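Pudico 4 im Test: Bewegungsplanung für den Küchentresen

Testberichte / Software / Planung und Steuerung
26. September 2018

Pudico ist ein Planungspaket für siebenachsige Arme. Es nimmt eine Punktwolke und eine Zielpose entgegen und liefert eine kollisionsfreie Bahn zurück. Der Hersteller Coketdale verkauft es als Jahreslizenz pro Arm, eine Testversion läuft 27 Tage. Wir haben Version 4 im Mai installiert und seitdem fast täglich benutzt, vor allem für Aufgaben auf Arbeitsplatten und in Schubladen. Vorher lief bei uns Presumis, deshalb wird hier öfter damit verglichen.

Die Installation geht ohne Überraschungen. Das Paket bringt seine Abhängigkeiten mit, nur der Echtzeitkern muss vorhanden sein. Die Kamerakalibrierung erledigt ein eigener Assistent. Er verlangt neun Posen, rechnet kurz und schreibt eine lesbare Textdatei. Wer die Kamera umsetzt, muss von vorn anfangen, eine Teilkalibrierung gibt es nicht.

Schwierig für jede Wahrnehmung sind spiegelnde und durchsichtige Gegenstände. Edelstahl liefert in der Tiefenkarte Löcher, geripptes Glas verschwindet teilweise ganz. Pudico füllt solche Löcher mit einer konservativen Hülle, die sich pro Objektklasse einstellen lässt.
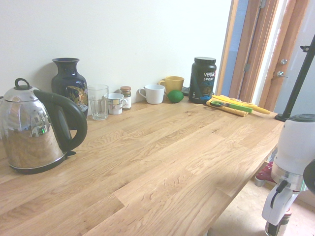

Wasserkocher, Glas und Becher auf der Arbeitsplatte

Mit den Standardwerten fällt die Hülle zu groß aus. Zwischen zwei Bechern bleibt dann rechnerisch kein Platz mehr für die Finger, und der Planer meldet »kein Pfad«. Nach dem Verkleinern des Parameters für Keramik lief es. Für Glas haben wir den Standardwert gelassen. Textilien wie gefaltete Tücher behandelt die Software als starre Körper, was für Ausweichbewegungen reicht, zum Greifen aber nicht.

Die Planungszeit ist der Hauptgrund für den Wechsel. Auf unserem Rechner braucht Pudico für eine freie Bahn über der Platte im Mittel 142 Millisekunden. Presumis lag bei derselben Aufgabe deutlich darüber und schwankte stärker. In engen Bereichen, etwa beim Absenken in eine Schublade, schrumpft der Abstand zwischen beiden Programmen.

Gut gelöst sind die Nebenbedingungen. Man kann festlegen, dass ein Gewürzglas während der ganzen Bewegung aufrecht bleibt, und eine zulässige Neigung angeben. Offene Schubladen lassen sich als bewegliche Hindernisse mit einer Achse anlegen. Den Öffnungsweg muss man allerdings von Hand eintragen. Der Pritchard-Importer, der das aus CAD-Daten übernehmen soll, ist beim Einlesen unserer Datei zweimal abgestürzt.

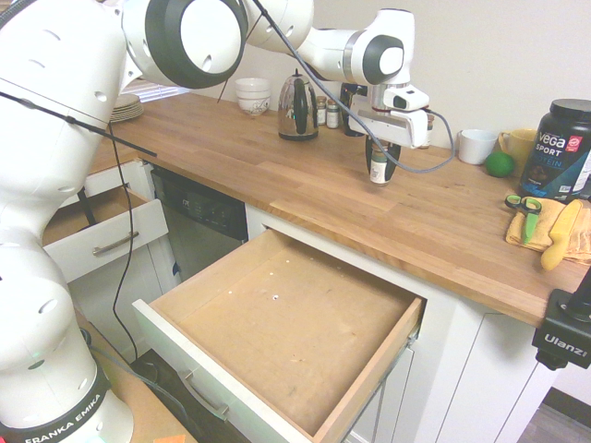
Lässt sich Pudico auch ohne Tiefenkamera verwenden?
Das geht, solange alle Hindernisse als Körper in der Szenendatei stehen. Änderungen an der Umgebung erkennt die Software dann nicht.

Die Bedienoberfläche ist nüchtern. Bahnen werden vor der Ausführung als Drahtmodell gezeigt, mit Zeitleiste und Gelenkgrenzen. Ein Klick auf einen Grenzwert führt zur passenden Zeile im Protokoll. Die Python-Schnittstelle deckt fast alles ab, die Fehlermeldungen sind knapp, aber eindeutig. Das Handbuch hat 90 Seiten und beschreibt stellenweise noch die Menüs von Version 3.

Gestört hat uns die Lizenzprüfung. Sie verlangt beim Start eine Netzverbindung, und ohne diese öffnet sich nur der Betrachter.

Plus: kurze Planungszeiten, brauchbare Nebenbedingungen, lesbare Dateien
Minus: Hülle ab Werk zu groß, Importer instabil, Lizenzprüfung nur online

Für Aufstellungen mit vielen kleinen Gegenständen empfehlen wir Pudico. Wer nur feste Bahnen abfährt, kann bei Presumis bleiben.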